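Paid sessions: table setting and napkin folding, with a fault we still can't explain

Zolitz is looking for people to fold napkins, lay trays and clear tables for paid sessions starting in April. No experience with robots is needed. Some experience with restaurant work would help, and a healthy distrust of demonstrations would help more.

Our table-service arm, Vidis, was supposed to be finished by now. Over 1,837 logged folds it closed its grip when it should have opened on 709 of them, and on 5 of those it kept pulling after the stop button was pressed. The supplier, Clevgate, calls this a labelling problem and says more human examples will fix it. I'm not convinced. A stop button that doesn't stop the arm has nothing to do with how many napkins it has watched being folded, and the arm stays powered off until somebody shows me otherwise.
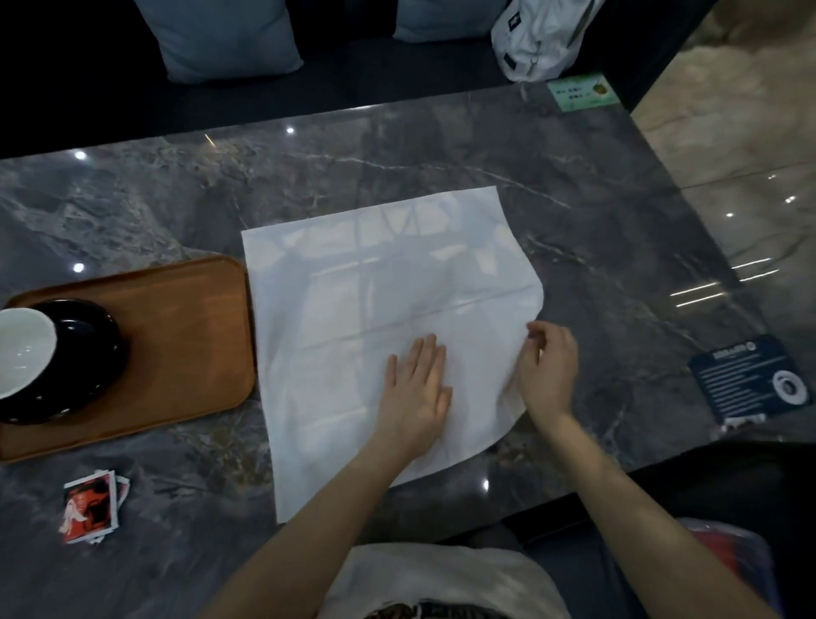 The labelling claim can at least be tested, and that's the job. You'll work with your own two hands at an ordinary table, at your own pace, while your hand movements are recorded. You won't share a room with the arm at any point. If anyone asks you to, say no and you'll still be paid for the day.

Sessions run up to 6 hours with a proper lunch break. Please don't apply if you have a sore wrist or shoulder, as the work gets repetitive.

We'd also like to hear from one person with a background in machine safety to go through the stop circuit independently. You can't have worked for Clevgate. Your report goes to every participant in full, whether or not it suits us.

Apply in writing to the Grewal Street office by Mar 23, 2026. Tell us which shifts you can do and whether you're left-handed.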